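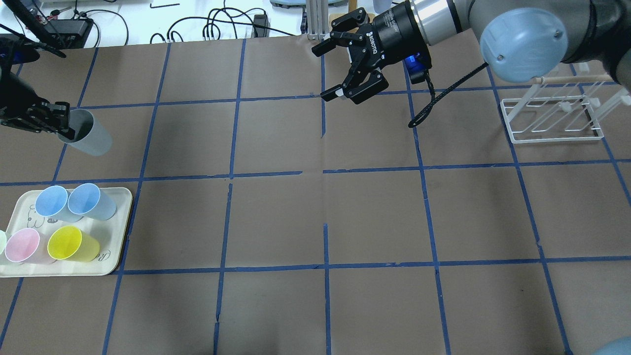
4. Setting up television in guest rooms

This section covers the room receiver and the set-top remote for properties using the Varanow system. Complete section 3 first, so that the rack in the comms room is powered and the channel list has been loaded.

You will need the room list, the installer PIN for your property and one remote for each room.

4.1 Connecting the receiver

1. Switch the television off at the wall.
2. Fix the receiver to the back of the television or to the shelf behind it. Leave a gap of 35 mm above the vents.
3. Run the network cable from the wall socket to the port marked LAN. Do not use the port marked SERVICE.
4. Connect the HDMI lead to input 2 on the television. The welcome screen will not appear on start-up if another input is used.
5. Switch the power back on and wait 60 seconds. The front light changes from amber to green.

Caution: Do not unplug the receiver while the light is amber. It may be writing its software, and a receiver interrupted at this stage has to go back to the Divthorpe workshop.

4.2 Assigning the room number

1. Press and hold MENU on the remote until the installer screen opens.
2. Enter the installer PIN.
3. Choose Room, then type the room number exactly as it appears on the room list, including any leading zero.
4. Choose Save. The receiver restarts by itself.

Note: Suites with two televisions share one room number. Add A or B after the number – the front desk system ignores the letter when it posts film charges to the bill.

4.3 Pairing the remote

1. Point the remote at the receiver and hold OK and BACK together.
2. Release both buttons when the light flashes green.
3. Try the volume and channel keys. If the volume does not respond, open Television make on the installer screen and pick the make from the list.

Remotes supplied with the older Major receivers will change channels but cannot open the guest menu. Replace them when the room is converted.

4.4 If there is no picture

Check the input first, then the network cable. If the screen shows code 3135, the receiver has power but cannot find the channel list. Restart it once. If the code comes back, note the room number and call the Plesholm support desk.

Section last revised October 21, 2023 by Bence Virág. Channel lists are reissued every April and do not need a new copy of this guide.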